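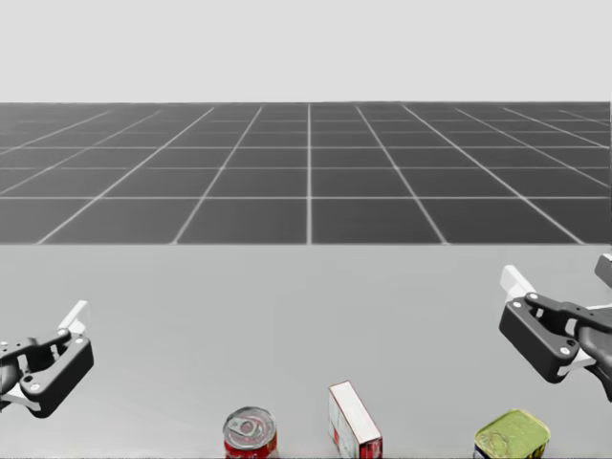
I have played tabletop wargames with a tape measure for most of my adult life, and I have come round to thinking that more of them should be played on a grid. The usual objection is that squares make a battle look like a board game. I used to say so myself. But look at the floor behind the grey table at the top of this page, with its thin white lines on dark tiles. If you put a tank on one of those tiles and a squad on another, you could say at once how far apart they were, and so could the person you were playing. You couldn't do that on the table in front of it without getting something out of your pocket.

My change of mind came from Tatis, which uses squares, after years of playing Vunditz, which does not. A game of Vunditz at 200 points takes our group in Endcombe a whole evening, and a good part of that goes on measuring. Someone stretches a tape over a hill, knocks a banner, puts it back slightly to the left, and then there is a talk about where it was before. Gergely Major once moved a column of infantry one model at a time, 33 of them, and he did it properly, and we finished after the last bus.

In Tatis he would have moved the whole lot in a minute. Terrain is quicker too. A wall fills a square or it doesn't. You can use whatever comes out of the kitchen cupboard and the rules still work, as long as both sides agree what each thing is before the first turn.

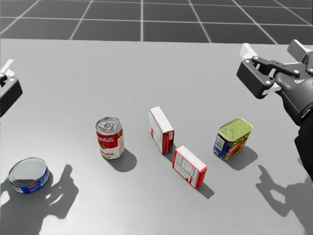 Cans, small boxes and a tin, set out in an uneven row.

Florence Després disagrees with nearly all of this. Her case is that diagonal movement on squares is always a fudge, and she is right. Either it costs the same as moving straight, and everybody goes diagonally, or it costs more and you are back to doing sums. Hexes fix that and bring their own trouble with straight walls and roads. She also says that judging a charge by eye is a skill, and that a grid takes it away. I accept that it is a skill. I don't think it is one that many people come to the table to practise, and new players in particular tend to lose their first three games because of it.

Aaliyah Sandhu learned on Tatis and moved to Vunditz in September. She still prefers the tape for small skirmishes, where a few models duck round corners and every inch matters. I would keep it for those too. For anything larger I would like publishers to print a grid version of the movement rules at the back of the book. It would take two pages, and players who hate squares could leave them unread.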